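# Soft Cloth, Hard Fingers

Fabric is a poor subject for a specification sheet. A rigid part has a width, a mass and a friction coefficient, and a gripper either suits them or doesn't. A T-shirt has all of these and holds on to none of them. It is one layer thick at the hem, four at a bunched fold, and its center of mass moves as soon as one end leaves the surface.

The Haltby comparison was set up with this in mind. Two hand-held grippers were put through the same handling work on a bed with a fitted surface in place of a bench top. The first, listed in the project notes as the Allow, has curved fingers with a wide opening. The second, the Avent, is tuned for a flatter pinch. Both are operated by hand, and both are meant to produce motion that an arm can later repeat. 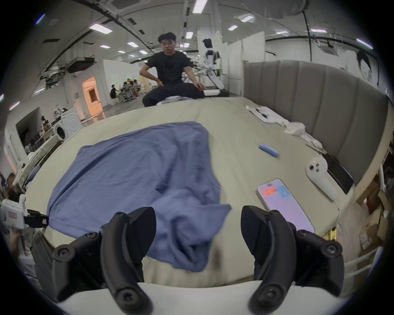
*Fingers open over blue cloth on the bed.*

The opening stroke matters more than most buyers expect. With a wide opening, the operator can come down over a fold without lining up precisely, and the curve of the fingers gathers material toward the center as they close. The cost is at the tips. Gathered fabric is thick fabric, and a grip on thick fabric gives little control over which layer is being moved. For clearing a garment off a surface this is acceptable. For folding, it means that the second grasp often has to correct the first.

Approach angle was the other variable. At a steep angle the fingers press into the surface before they close, and a soft surface gives under them. That helps with thin material, as the tips get slightly below the level of the cloth. At a shallow angle the lower finger tends to push the hem ahead of it. The test sheet allowed three attempts per grasp before the trial was logged as a miss, and most misses on both grippers came from shallow approaches.

Edge grasps were treated separately. A hem is the most useful feature on a shirt, being easy to find and predictable in thickness, and a fold that starts from the hem usually stays square. The grip only needs to be firm enough to keep the layers from sliding over each other while the other hand works.

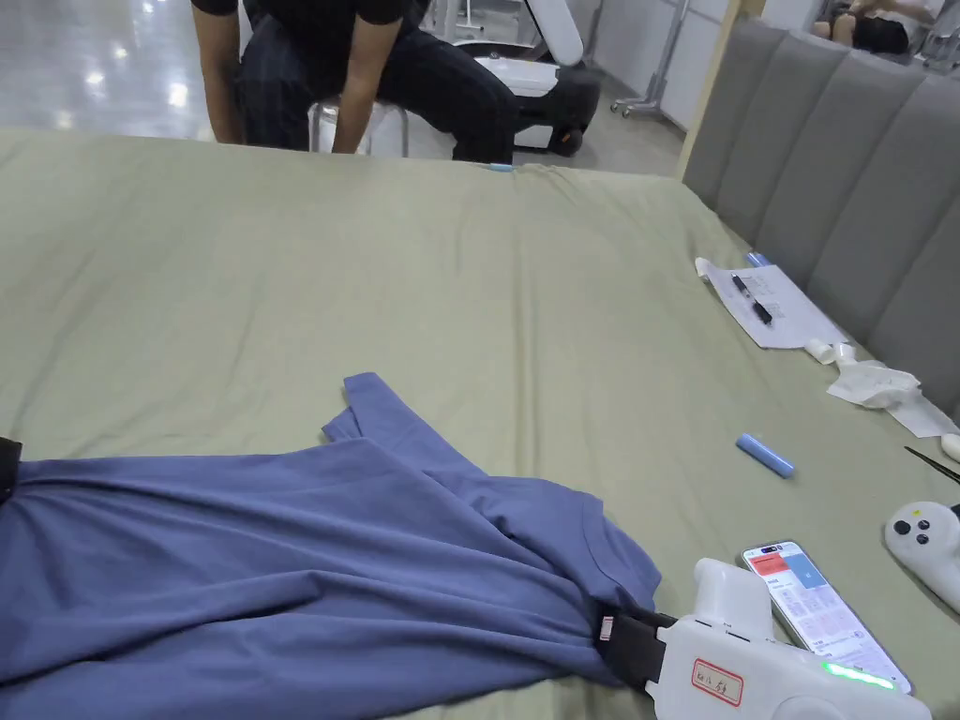

**Haltby Handling Group - End Effectors and Teleoperation**

Two-handed work exposes a problem that single-gripper trials hide. When both grippers hold the same garment, any difference in closing force shows up as slip on the weaker side. Matching the two by feel proved unreliable, and the group now sets closing force on a scale before each block of trials - a dull step, but it removed most of the disagreement between operators.

Camera placement is less settled. A view from the gripper gives a close look at the fingertips and the material between them, which is what a grasp model needs. It gives a much weaker account of where the rest of the garment has gone, particularly once a raised fold blocks the view. A head-level view covers the whole garment but loses the tips behind the housing. The group records both and aligns them afterward using the Okoth controller's clock. Alignment drifted by 2 frames over the longest recordings, small enough to correct in software.

Wide-angle lenses bring their own trouble. Straight edges bend toward the rim, and a distance measured near the center of the view doesn't hold farther out. Calibration handles the geometry, though resolution at the rim stays low.

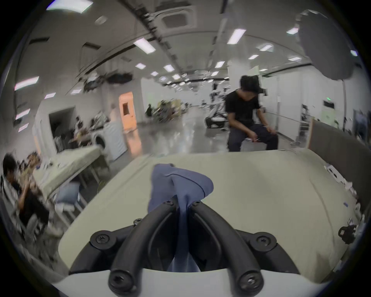 With the fingers closed, the amount of cloth above the tips is a fair guide to how secure the hold will be. A generous fold tolerates some slip before the grasp fails. A thin one tolerates almost none, and pulling against it usually strips the material out sideways. The Avent did better with the thin folds, and the Allow with the thick ones, which is what their geometry would suggest. Neither changed places when the cloth was swapped for a heavier knit.

On handling alone, the Allow is easier to learn and more forgiving of a careless approach. The Avent takes longer, and its operators tire sooner because the wrist has to stay closer to level. Fingertip pads are the obvious next change. The current set wears at the outer corner first, and a worn corner lets single layers escape. Replacement pads in a softer compound are due in March, along with a revised mounting bracket for the Avent that tilts the grip by a few degrees.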